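November, wearables bench, started 8:40

Watch logger notes. Gebremedhin has the three round units (Ovbridge faces, Ejigu strap kit), I have the square one. Goal for today is battery drain with the always-on display set to dim, plus find out why the step log drops rows overnight.

Firmware 18 on all four. Don't update, it wants to every time it sees the phone. 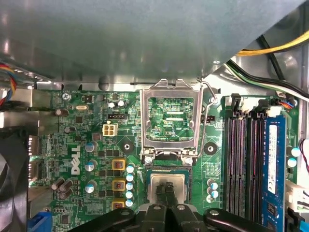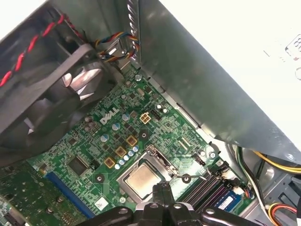
Bench, Dell board in both.

9:05 all four off the charger at 100. Phones in airplane mode with bluetooth on. Heart rate off, wrist wake off, brightness 2. Round unit B had wrist wake back ON after the reboot, second time now. Check B before every run.

9:50 square one at 97, A 96, B 93, C 96. B is the bad one again. Same settings, I went through the menus twice. Swapped its watch face for the plain digital one to see if the Ovbridge second hand is what's eating it.

10:40 B at 91 with plain face. Slower, so the face is part of it, maybe not all. Ask Rafsan if the ambient mode on the Ovbridge faces redraws every second or every minute. He said minute last time but that was the old build.

Step log. Pulled last nights file from C. Should be one row every minute, so 480 rows for the eight hours. File has 816. So not dropping on that one, its writing extras?? Sorted by time and there are doubles all through, same stamp, same count. No doubles before midnight. Guessing the phone reconnects and the watch sends the buffer again and the logger just appends it. Doesn't explain A, which came up short.

Rafsan's answer (11:15): minute on A and C, second on B, becuase B still has the demo config from the Trundurano visit. Great. That's two mornings of numbers from B in the trash. Crossed them out in the sheet, did not delete.

Wiped B, loaded the normal config, back on charger. The Clallivgate charging puck will not hold the round ones unless the strap is off or hanging over the edge of the bench. Keeps sliding. Tape for now.

13:30 B at 100, restarted. A now 84, C 85, square 88. Square is still ahead but it has the bigger battery so no surprise, don't let anybody put that in the report as a win for the screen shape.

Tried killing bluetooth on A for ten minutes then back on. Buffer came across in one lump, no doubles. Tried again, phone asleep this time: doubles. So it's the phone sleeping. The ack never gets back to the watch, I think. Gebremedhin thinks it gets back and the watch ignores it. Could both be true.

Also the strap pin on C is loose, the left side one. Glue is NOT ok, these go back.

15:20 B 96, looks like its brothers now.

To do
- dedupe script for the step files, key on stamp + count, keep first
- same test on A but overnight, phone plugged in and screen awake
- Gebremedhin: sniff the ack
- Rafsan to take the demo config off the share or at least rename it
- order two more pucks, other kind

Left all four running, log on. Read A first in the morning.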